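Hard water and the Domstead supply: Kerubo Owino on scale, softeners and descaling

Kerubo Owino has worked on domestic water treatment in Domstead for most of her career, and she begins with units. Hardness is quoted in milligrams per litre as calcium carbonate, she says, and half the complaints she handles come from people reading it in another scale.

"Under 50 is soft. Past 100 you will see a film in the kettle. The Tarnton borehole water is well past that, and always has been."

Scale forms when hard water is heated and calcium carbonate comes out of solution. Owino's first recommendation is to look at the cylinder thermostat. "People set it high and then buy a softener. Check the setting first — but keep stored water at 60 degrees or above, for legionella."

An ion exchange softener swaps calcium and magnesium for sodium. The resin is regenerated with brine, and the valve must be programmed with the local hardness figure. In March she visited a house where it had been left at the factory value.

"It was regenerating every night. The owner, Mr Deschamps, was carrying salt in from the car each weekend and thought that was normal."

She advises leaving one unsoftened tap at the kitchen sink for drinking.
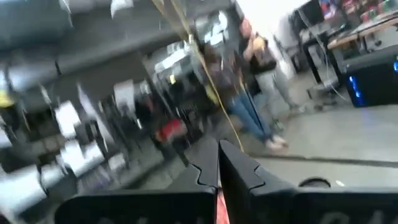
On magnetic conditioners she is brief. "I have fitted them when asked. I have not measured a change in hardness afterwards, and the makers do not claim one."

For kettles she uses citric acid, dissolved in warm water and left for 30 minutes, then rinsed twice. Vinegar also works but is slower, and the smell stays in the spout.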